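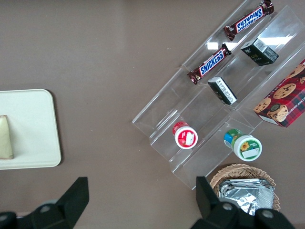 The robotics club at Felstead meets in a room that used to be for sewing, and for most of last year it had one goal, the regional driving contest. You built a base with wheels, you pushed foam blocks into a goal, and you went home with a certificate or you didn't. I coached it for two seasons. I think we should stop, and put the club's time into the snack table.

The snack table is what the students call their shelf project. They set up a tabletop like a small store counter, with candy bars and boxes on a clear stepped stand, and the arm has to pick the item it is asked for and put it somewhere else. That is the whole task. A five-year-old can do it. Our students spent from October to the end of winter on it and they are still not done.

I have heard the case against it from parents and from Huguette Cloutier, who runs the science department and signs our budget sheet. She says a contest gives the students a date to work toward and other teams to measure themselves against. She is right about the date. The driving team never missed one, and the shelf group has let three of its own deadlines go by. Students who are 13 need some outside pressure, and so do I.

But look at what each group had to learn. The driving team had 18 students on its list, and two of them wrote nearly all the code. The rest cut foam, painted panels, and waited for a turn with the controller. On the shelf project, everyone ends up with a problem of their own. A candy bar in a slick wrapper doesn't sit the way a stiff box does. A round container on its side can roll. Clear plastic throws back the ceiling lights, and the program has to deal with that glare or the lights have to move. The students moved the lights first, and then a ninth grader argued that a real store wouldn't do that for them. They moved them back. I never heard an argument that good about foam blocks.

The other complaint is that there is nothing to show. A driving robot looks fine in the gym at open house. An arm that takes a long time to pick up a Snickers bar — and then lets go of it early — does not draw a crowd. I accept that. The students keep a log of every attempt, 240 so far, with a line for what they think went wrong. Reading it takes patience, and some of the entries are just the word "again." I would still sooner hand that log to a college or an employer than a certificate.

Cost comes up too. The contest fee and the bus took most of our money each year. The shelf project's supplies come from the grocery store, and we can use them for months if the students will leave them alone.

I am not asking the school to ban contests. If a few students want to enter on their own, I will drive them. I am asking that the club's regular hours, 4 to 6 in the afternoon, go to the slower project for one more full year, and that the budget sheet say so before the contest fee comes due.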